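Billutura supplies sorted small parts to repair shops, equipment makers and school workshops. The company was formed by the merger of two family businesses, Atavano and Nester, and continues to operate from the former Nester building, where 54 people are employed in receiving, sorting, packing and customer accounts.

## Our Work

Customers send us mixed stock: the contents of closed storerooms, returned kits, overruns and bins that have been combined over many years. We separate the material by type and size, remove damaged pieces, and return the remainder in labeled bags or trays. Orders are accepted from 1000 pieces upward. Smaller lots may be brought to the front counter, which opens at 8:30 a.m.

Each lot is kept in its own container from the time it is received until it is signed out. We use clear, open-topped boxes at the tables wherever possible, so that the contents can be checked from any side without being poured out. Lots are never combined, even when two customers send the same part. 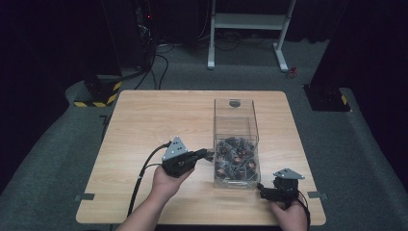

## Our Workrooms

Sorting is carried out at individual tables with light wooden tops and rounded corners. Dark parts show up well against the pale surface, and a piece that has strayed from its box is easily found. Tables are cleared between lots, and the floor around them is checked before the next box is brought in.

The second floor houses the Gökçe Room, used for training and for customer visits. New employees spend 45 hours there before they are assigned to a table of their own.

## Quality and Records

Every lot is checked by 2 employees, working separately. Their counts are entered on the lot sheet, a copy of which is enclosed with the finished order. Sheets are retained for customers who wish to reorder or to question a count.

## Visiting Us

Customers are welcome to see their material being sorted. Visits are arranged through the customer accounts office and are available throughout the year except in January, when annual stocktaking takes place.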